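Corn cob is longer than my kitchen scale, does the weight still come right?
Asked by Shiuli Siriwardena in Kitchen Tools and Measuring 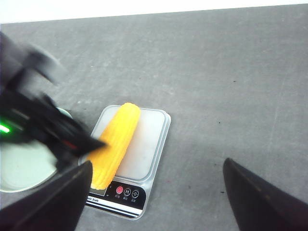 The corn on my small scale, lying diagonally with the thick end over the black strip.

Hello all. I have a flat electronic scale, a very small one, and I wish to use it for vegetables from our garden plot. My difficulty is with long things. When I put a corn cob on it, it does not fit straight, so I turn it diagonally. The lower end still goes past the light platform and comes over the black strip where the buttons are.

My questions are these:

Does the weight become wrong when one end is over the strip? I do not know if the strip is a part of what is being weighed, or if it only stands there.

Is it a problem that the cob is on the left half and the right half is empty?

And what is the M button for? There are three buttons: a plain red one, one with M, and one with a zero and a small dash. Under them is very small writing, I think it is Chinese, and I cannot read it. The booklet was lost when we moved from Ruvdale. I have guessed that the red one is for on and off, and the zero one I use for a bowl.

I am writing down the weights for a recipe of corn relish which says 178 g of corn for each jar, so I would like to be careful. Thank you in advance for your help.

Answer from Witold Makowska
Marked as helpful by 16 readers

The important thing is what the cob is touching. If the thick end only hangs over the strip in the air, the whole weight goes down through the platform and the number is correct. If the end rests on the strip, then a part of the weight may be carried by the strip, and the scale will show too little. On some models the whole top is one piece and then it does not matter, but from the outside it is difficult to know which kind you have.

You can test it at home. Put a light plate or a plastic lid on the platform, one which is wider than the cob is long. Press the zero button and wait until the display shows 0. Put the cob on the lid and write down the number. Take everything off, press zero again, and weigh the cob directly in the way you did it before. When both numbers are the same, you can continue as you like. When they differ, believe the lid. The lid must not touch the strip or the table, so if it is a low one, put a small upturned cup under it before you press zero.

About the left half and the right half: a good scale does not care much, but cheap ones can be wrong by a gram or two near the corners. Mine is a Barnel and it shows 2 g less at one corner. I put everything in the middle now, it is only a habit.

M is most often for the unit, grams to ounces and so on. Press it once with nothing on the scale and look if the letters on the display change.

Answer from Divya Nambiar

Why not cut it in two?? For relish you must take the kernels off anyway. Weigh the kernels in a bowl, the recipe surely does not mean the cob with the hard middle part.

Answer from Everaldo Damasceno

I agree with Witold about the lid, I use the one from an ice cream box. But I want to add something about M. On my old scale, a Bendar, it was not for units — it was for pieces, you put some nuts and it told you how many. So if you press it and get a strange number, do not be afraid, press it again until you see the g.

Also check the battery, mine gave nonsense for the whole of July before I changed it.

Comment from Shiuli Siriwardena

Thank you to everybody. Divya, you are right about the kernels, I read the recipe again and it says "corn, cut from the cob". I will still make the test with the lid, for the cucumbers.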